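Section 4. Refilling and storing your Jallik pepper grinder

1. Twist the cap off and lift it straight up.
2. Fill with dry, whole peppercorns - stop a finger's width below the neck.
3. Refit the cap and store the grinder upright, away from the stove.
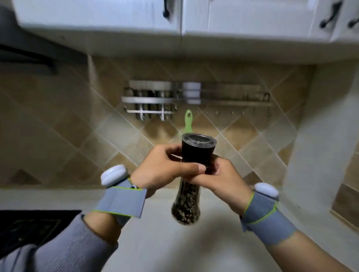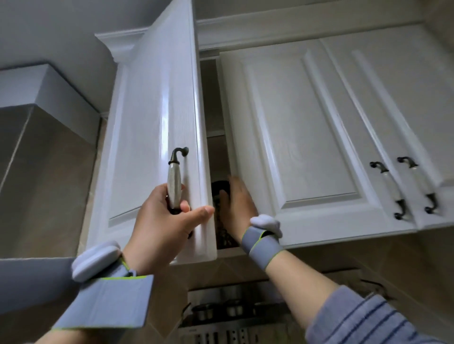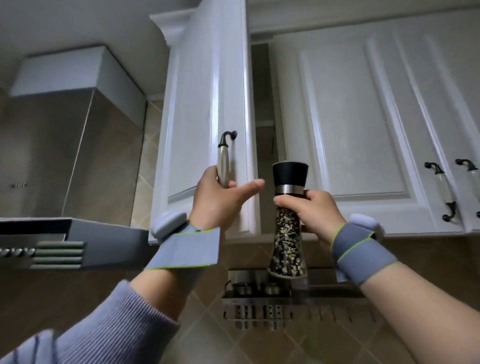 Can I use it for salt?
Only dry, coarse salt. Damp salt will clog the burrs.

Note: One fill holds 25 grams.

Caution: Do not put the grinder in the dishwasher. Wipe it with a dry cloth.

For spare burrs, order part 393.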